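Ticket 149: Kitchen planner drops saved items after export
Product: Ollia room planner
Raised by: Roos Jansen, Van den Broek
Assigned to: Ilse Declercq
Status: open, waiting for customer

Roos Jansen, 09:14
Since the October update our saved kitchens lose their price list when we export them. The drawing comes out fine but the list underneath is blank, or it stops after the first page. Two of us have this, both in the Trumau showroom. The Vodham showroom says theirs is normal. I have logged out and in again and cleared the browser history. No change.

Ilse Declercq, 09:40
Thanks Roos. Could you tell me how many items are in the plan that fails, and whether it was started before or after the update? Please also try an export with "Include prices" switched off and let me know if the item names appear.

Roos Jansen, 10:25
The plan has 35 items. It was started before the update and changed since. With prices off I get all the names. With prices on I get 14 lines and then nothing.

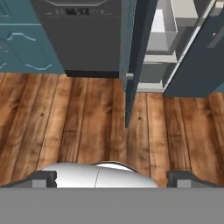
I also made a new plan from scratch with a handful of items and that one exported with prices, no trouble. So it may be the old plans only. We have a lot of old plans.

Ilse Declercq, 11:05
I can repeat this on a copy of your plan. The export stops at line 15, which is a plinth with an article number from the old catalogue. The new catalogue has no price for it and the export gives up instead of leaving the price empty. Vodham moved their plans over to the new catalogue in one go, so they don't have any of the old numbers left.

To get your customer's list out today:
Open the plan and go to Items.
Sort by Catalogue. The old ones come to the top.
Select them and choose Replace with current.
Save, close the plan, open it again and export.

Closing and reopening matters - the export reads the last saved version.

Roos Jansen, 11:52
Did that. The list is complete now, all the lines and the total. One problem left: the worktop came back with the standard edge and I had to set it again by hand. My colleague will do hers this afternoon.

Ilse Declercq, 12:10
Noted about the edge, I have added it to the report for the developers. Replace with current resets any option that has been renamed, so check handles and worktop edges before you send anything out. If you would like us to move all the Trumau plans in one batch, I need a yes from whoever manages your account. It takes 30 minutes and nobody can save while it runs.

Roos Jansen, 13:35
I will ask. After closing time would be best for us.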